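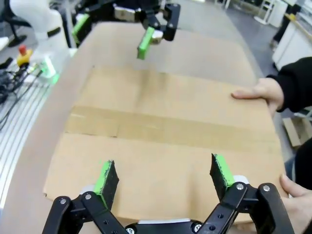
Cardboard under wood chips, yes or no?

thijs_bakker
I want to stop the grass between my berry bushes before spring. The strip is around 600 square feet. My neighbor says cardboard keeps the air out of the soil and I should use only chips. What is your experience?

Galonex
I did this in January two years ago. The grass died, but the voles were very happy under it. I would not repeat it near young bushes.

frerichs251
I don't agree with Galonex. We have voles with or without cardboard. Keep it one foot away from the stems and remove all tape.

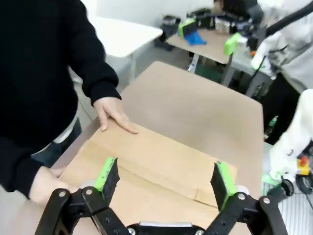 thijs_bakker
How much should the sheets overlap?

frerichs251
Six inches at least, and eight where you have couch grass. It finds every gap.

Galonex
Couch grass goes under everything. You must dig it out first, I stay with this.

thijs_bakker
Thank you both. I will try half of the strip with cardboard and half with only chips. On Sunday I start with cutting.

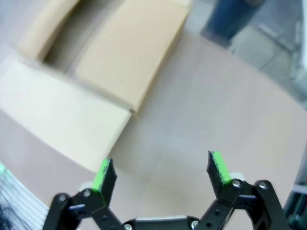 A table, Sunday

Flavus
Please write again in summer which half was better. I have the same grass.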